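Cleaning Out the Old Desktop

Sun 31 December
Posted by the blog owner

The old desktop had been getting louder since summer, so I gave it the last free afternoon of the year.
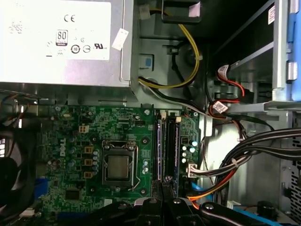

Why I bothered

I bought this computer used from a shop in Ceverton called Qureshi, and it has followed me through two apartments. It holds our tax files, my scanned recipes and 465 gigabytes of usable space that I have never managed to fill. A new one would be faster. I looked at a few at the Darnport mall before Christmas and came home without one. The old one does what I ask of it.

The noise was the problem. It had a low hum most of the day and a rattle in the evening, and the rattle got worse if I had more than a couple of windows open.

Getting started

Unplug everything first and hold the power button in for 10 seconds. Then the side comes off. I work with the case lying flat on the table, which is easier on my back than kneeling beside it.

The power supply takes up a big part of the case. I didn't open it and you shouldn't either. It has a large white label with the 80 badge and the CE mark on it, and mine is staying sealed. I used short bursts of canned air on the vents and left it alone.

The wires

My plan was to retie all the wiring. I gave up on that quickly. There is a yellow and black cable that loops around to the corner of the power supply with a little pale tie at the bend, and whoever put it there did a better job than I would have. I left the ties where they were and only cleaned between the wires with a soft paintbrush.

The drive cage was next. Most of the dust had settled along the bottom, in a gray mat that came up in one piece. I pushed the drive connectors in with my thumb, and one of them moved a little. I think that was my rattle.

Results

It took most of the afternoon, with a break for soup. The computer started on the first try – I had the manual out just in case – and it is quieter now. The hum is still there but I can't hear it from the kitchen.

I spent roughly 7 dollars, all of it on canned air. Next I want to move the photos from our Tevuvari trip to a second drive. There are 173 of them and they exist in exactly one place.

Comments

Mine has made that same rattle for a year. Going to check the connectors tomorrow.

What size paintbrush? I only have the wide ones for trim.

Copy those photos tonight, please. I lost a whole vacation that way.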